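Search this site Search
Snack Room and Vending Shelf Checklist — Jatmont Building
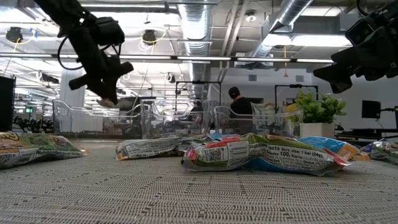 Rurnside, April

Spring round is finished, and what a pleasure it was to walk into a pantry this tidy! Comments follow each item.

1. Wrappers sealed, no splits or pinholes — OK. Checked 289 packs from the Entili delivery and pulled two with weak end seams.

2. Nutrition panel readable on single packs — OK. Bars are marked by the piece (24g, 100 calories on the one I had out), so people can see what they're getting without hunting for the carton.

3. Date codes, oldest stock in front — FIX. Top shelf is great, bottom shelf is back to front. Please rotate before the next delivery.

4. Nut and milk items on their own shelf — OK. The new shelf signs are terrific, and big enough to read from the door.

5. Floor clearance six inches — FIX. One case of crackers was sitting on the tile by the mop sink.

6. Pest traps dated and clean — OK, all eight.

7. Door gasket on the Brerkby cooler — WATCH. Small tear at the lower hinge. Still holding 38 degrees at 2 p.m.

Recheck items 3 and 5 in May.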